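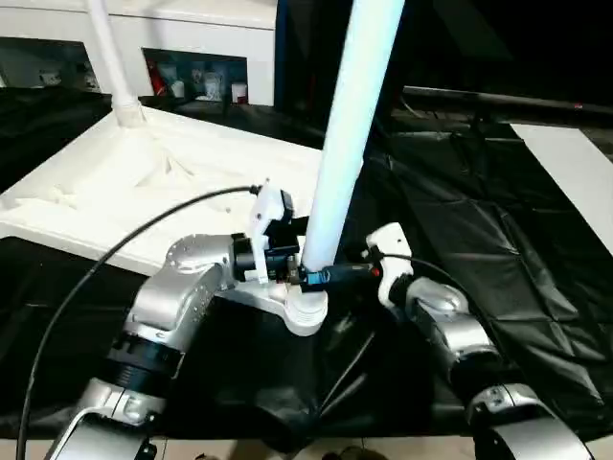
Korna's little repair room opened its doors on 15 Jan 2018, and I went along with a box of sad household stuff under my arm (a fan, a lamp, one very tired shelf). So did half the street, by the look of the line!

The room belongs to Prillura, the home goods store on the corner, and the idea is simple – you bring in something with a loose pole, a cracked tray or a missing foot, and they try to put it right while you wait. Gion Stöckli, who runs the shop, told me they have 1,000 spare parts in the back and hope to fix 200 items by June. "Mostly racks and stands," he said. "People lose the collars and then the whole thing leans."

My shelf leaned like that for two years, so I felt a bit caught out. It's standing straight now, and I paid 80 cents for the part. The lamp has to stay a while longer – they're waiting on a switch. Drop-in hours are on the shop door, and bring the loose screws if you still have them.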